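The Brush Goes in the Basket

My cousin Lovely Galang bet me a dinner that I would quit before the end of September, and I want it on record that I made it to October with my dignity mostly in place.

I took the job at Skodano because the ad said "no experience with robots required, experience with housework preferred," and I have sixty-one years of that if you count the ones where I was the kid being yelled at to do it. I figured I'd be dusting the machines. I wore good shoes!

Gerardo Espiritu met me at the door, walked me past a lot of cables, and sat me at a white table. He handed me a pair of black fingers on a handle. You squeeze, they close. You let go, they open. He said the job was to tidy up with those and never with my own hands, and that somewhere down the line a machine would learn from it.

"Learn what?" I said.

"Putting things away."

"My husband's been at it since we got married," I said, "so don't get your hopes up." He wrote something down, which worried me.

So that was my life, four days a week. Basket, brush, brush, basket. Have you ever tried to pick up a brush with two blocks on a stick? I'd raised children and run the counter at Cabrera Dry Cleaning, and there I was chasing a brush across a table like it owed me money. The first morning I dropped it so many times that Ravindra Negi, who had the next station, took off his headphones to see if I was okay. Ravindra was young and good at it. He folded washcloths with his, the show-off (they were pretty nice folds, too).

The trick, he told me, was to look at the table before you did anything. Just hold the fingers out, wide open, and look. I thought that was hippie stuff. Then I tried it and dropped the brush half as much, and I had to bring him a coffee.

I got so I saw that table in my sleep.
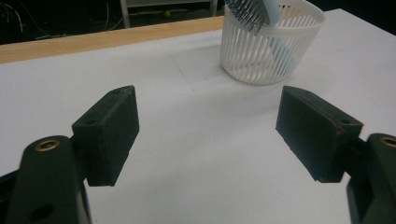
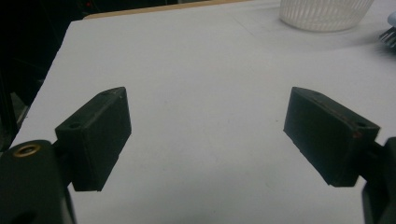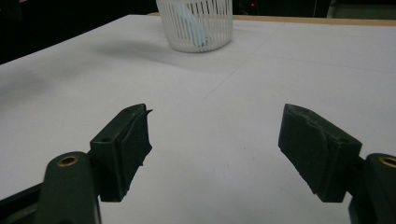 My view at work: the fingers open, the white basket farther back.

Anyway, the big day. They'd been cooking something up in the back room with a machine they called Tovuteo, which was a full arm bolted to a bench with the same kind of fingers on the end of it as mine. The people with the money were coming to see it clean up after a pretend breakfast. One bowl, one spoon, one sponge, and at the end, the brush goes in the basket. Kristine Castillo ran that side of things and she hadn't slept. She asked if I'd stand nearby, for luck I guess, or to grab the bowl.

The visitors came in with their coats still on. Kristine gave her speech, pressed a key, and the arm woke up.

And then it waited. It held its fingers out over the table, wide open, and it didn't do a thing. One of the coats coughed. Kristine went the color of the wall. I knew what it was doing, though, and I nearly laughed out loud. It was looking at the table! That was Ravindra's trick, by way of me, and I suppose I'd done it so many hundreds of mornings' worth that the poor thing thought it was part of the chore.

"Give it a second," I said, way too loud.

It went for the bowl and got it. It went for the spoon and missed, and missed again, and then sort of bulldozed the spoon up against the bowl and got it that way, which is a thing I do and am not proud of. The sponge was no trouble. The whole business took six minutes. I could have cleared that table in the time it takes to sneeze, and I wanted to, my hands were itching.

Then the brush. It closed on the handle, lifted it, swung it over the basket, and stopped. And gave it a little shake, up and down. Tap, tap on the rim.

I felt my ears get hot. I do that. I've always done that, my mother did it over the sink in Flindton so the drips wouldn't get on the floor. There had never been a drop of water on that table in my life. But there was my mother's tap, coming out of a machine, in front of a bunch of people in coats.

It let go. The brush went in, hung up on the rim for one awful moment, and slid down.

Everybody clapped. A man asked Kristine what the tapping was for and she said, cool as anything, that they were looking into it.

Afterward Gerardo found me by the coffee machine. He wanted to know if I could do another few weeks, only without the tap.

"Can it do a whole kitchen yet?" I asked him.

"No."

"Can it do a whole kitchen if I quit tapping?"

He thought about it, because he's a fair man. "No," he said. "But it'll be quicker."

I told him I'd sleep on it. Then I called Lovely and told her to pick me up at six, and that I wanted the place with the crab. When I got home that night the pan was soaking, right where my husband had left it to soak since breakfast. I washed it, and I washed the brush, and I held it over the sink and gave it two good ones on the edge before I put it away.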